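November. Stone bench notes, poultice trials, continued.

Picked up from the last page. Open question is still whether the tea and rust marks on the Plirnside floor can be pulled with a standard poultice, or whether the lobby tiles will have to be lifted and reset. Client prefers no lifting. Greler quoted for replacement stone but cannot promise a match, as the original quarry block is gone.

Offcuts first. Cut coupons from the spare tile in the store, rinsed with distilled water, dried overnight on the rack. Stained with black tea, with rust slurry (steel wool left in salt water), and with used cooking oil. Left covered until the morning.

Poultice A: diatomaceous earth and peroxide, mixed to the thickness of peanut butter. Poultice B: the Ovance powder, mixed per the bag. Both laid past the edge of the stain, filmed over with plastic, tape on all sides, a few pinholes. Film off after 27 hours and left to dry in the open.

Tea: A took it out in one application. B left a faint ring, gone on the second. No etching seen on either under the raking lamp.

Oil: A did nothing useful, as expected. B lightened it. Repeat with acetone as the carrier, in the hood. Do not mix acetone and peroxide or put one on a coupon that has had the other. Label the coupons before staining next time; I had to sort two of them by smell.

Rust: neither moved it. Dagdag sent a sample of their neutral-pH rust gel with no data sheet. Asked for the sheet and will not open the tub until it comes. Anything with acid in it is out on marble regardless of what the label says about dilution.
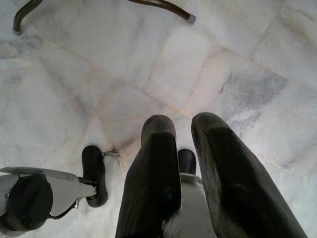 White marble tile, floor level.

Water absorption, same batch of tile. Dried at low heat to constant weight, weighed, soaked, surface blotted with a damp cloth, weighed again. The first pair disagreed by more than I like. Suspect the blotting. Honeylyn Malabanan reran them with a fresh cloth wrung to the same weight each time and the spread closed up. Her numbers are the ones to use. Mine are crossed out on the sheet but left readable.

Sealer. Put the penetrating type on one half of each clean coupon, buffed off after the dwell time, and left it to cure. Drops of water and tea placed on both halves. The untreated side darkened under the water at 2 minutes. The treated side was still holding a bead at 39 minutes, when I wiped it. Lemon juice dulled both halves the same. The sealer slows staining and does nothing for acid, and the report should say so in those words, as the client has been told otherwise by somebody.

Room notes: humidity was up all afternoon and the poultices dried slower than last time. Log the meter reading at lay-down and at film-off from now on. The small scale drifts when the hood is running. Tare with the fan on.

To do:
Oil coupons again, acetone carrier, new set.
Chase Dagdag for the data sheet.
Ask Plirnside what the night cleaners use on the floor, and get the bottle if possible.
Reorder plastic film and the wide tape.
Honeylyn has the lamp until the gloss readings are finished.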